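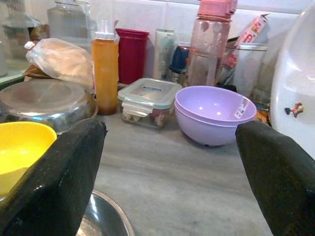
Community Kitchen Fit-Out: Progress Report No. 3

Hi Zuweira,

I promised you a proper update before the August payment goes through, so let me start with the good stuff. The kitchen is being used! We've had 14 people cook in it so far, mostly from the Fletby evening group, and the counter has gone from bare to gloriously crowded in no time at all.

What we've bought

Most of this round went on bowls and storage. We have stainless steel for the big mixing jobs, plus yellow and lavender plastic for everything else (the lavender ones nest, and I'm a little in love with them). The clear food container with the clip-on lid has been a real hit, and people have started asking if they can have more like it. We'll probably get a few when the next Zorkex order goes in. Squeeze bottles were cheap, so I added those too.

Spending to date on this line is $2104, and the receipts are in the shared folder under "Ametepe kitchen." The one thing I still need to chase is the delivery charge, which got billed to us twice. They've said they'll credit it.

How the counter is working out

We tried a couple of layouts before settling down. Bottles and jars now live along the tiled wall, with the food processor toward the right where its cord isn't in anybody's way, and the front of the counter is meant for chopping and peeling. "Meant for" is doing some work in that sentence! Once a meal gets going, things creep forward, and by serving time you're looking for a spot to put down a spoon. I'd love a shelf or two for the jars before winter. Olis has offered to quote for it and I'll send that over as soon as I have it.

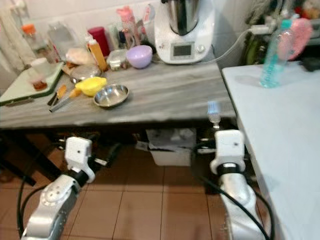

The counter with the food processor, the cutting board, and the peeler and knife within reach.

What's been slower

The recipe cards are behind, and that one's on me. Only 5 are finished and I'd told you they'd all be done by now. The cooks keep improving things after I've typed them up (the peanut stew has changed completely), so I've stopped laminating until people make up their minds.

We also still need a second cutting board. Sharing one is fine for a small group, but there's a line for it on busy evenings.

Next up

The shelf quote, the cutting board, the rest of the cards, and labels for the jars. If you'd like to visit, come by after 5 in the evening, when there's usually something on the stove and plenty of opinions about how much salt it needs.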